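Boseo 2 抓取规划软件使用评价：用了一个冬天以后

先说明一下，我的中文是在工作以后才学的，所以有些句子可能写得不太自然，请各位读者原谅。我在一家小公司做机械臂的软件集成，公司名字叫 Abdelaziz，主要帮客户做小零件的分拣和装盒。我们以前一直用自己写的规划程序，去年换成了 Boseo 2。这篇评价写的是我自己的使用经验，公司没有要求我写。

Boseo 2 包括三个部分：感知模块、抓取规划模块，还有一个可以在浏览器里打开的调试界面。它的许可按机械臂数量计算，试用期是90天，试用期里所有功能都开放，这一点我觉得很公平。安装不难，不过文档有两个版本，英文版比较新，中文版里有几个参数的名字还是旧的。我第一天就因为这个问题浪费了一个下午。

感知模块是我最满意的部分。手腕相机的标定程序写得很清楚，一共6个步骤，每一步都会显示误差，如果误差太大，它不让你继续。我以前用的工具会让你一直做到最后，然后给你一个很差的结果。小的金属零件本来很难识别，特别是螺母，它很薄，平放的时候在深度图里几乎看不见。Boseo 2 把彩色图和深度图一起使用，先找轮廓，再用桌面的平面来估计高度。我们用1,568次抓取做了测试，失败334次。这个数字看起来不漂亮，但是测试里面故意放了很多困难的情况，比如零件靠在一起，或者零件紧挨着盒子的边。

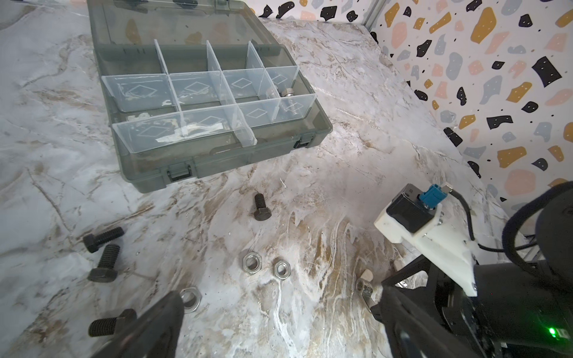
透明的东西仍然是弱点。分格盒的隔板如果是透明塑料，深度数据会有很多空洞，规划模块有时候认为那里没有障碍物。解决的办法是把盒子作为固定模型导入，再用盒子的两个角来定位。导入以后碰撞检查就可靠多了，可是每换一种盒子都要重新量尺寸。我希望下一个版本能够自动完成这件事。

规划模块的速度很好，我没有什么可以抱怨的。它对每个零件给出几个候选姿态，按照分数排列，你可以自己修改分数的权重。对于六角头螺栓，我把“夹住螺杆”的权重提高了，把“夹住螺栓头”的权重降低了，放进格子的时候方向就比较稳定。头朝下立着的螺栓需要另外一条规则，因为默认设置总是想从侧面去夹，手指容易碰到旁边的零件。蝶形螺母的问题是两个翅膀，软件自带的零件库里没有它，我只好自己画了一个模型，画得不好看，但是能用。

调试界面我有一些意见。时间轴很方便，可以回到任何一次抓取，看当时的点云和被选中的姿态。可是日志的搜索功能很弱，只能搜完整的词。我的同事 Anitha Venkataraman 习惯用命令行，她干脆写了一个小脚本，把日志导出到 Ivau 里面再分析。另外，界面的字太小，在现场的笔记本电脑上看很累。

我也试过 Wanano，它的价格比较低，控制部分也更简单，适合只抓一种零件的生产线。但是零件种类多了以后，它的规则文件会变得很长，改一个地方，别的地方也受到影响。Boseo 2 的规则是按零件分开保存的，我更喜欢这种方式。

技术支持的回答速度一般，早上发的邮件常常到傍晚才有回复，内容倒是很认真，有一次工程师还附上了修改好的配置文件。

我的评分：感知四分，规划五分，调试界面三分，文档两分半，满分都是五分。如果您的工作主要是分拣五金小件，而且团队里有人愿意花时间调整权重，我推荐先申请试用。购买以前请把自己的盒子和最难抓的零件都试一遍，演示视频里的零件都太容易了。

三月更新：新的小版本已经改正了中文文档里的参数名字，所以文档的分数我改成三分。搜索功能还是老样子。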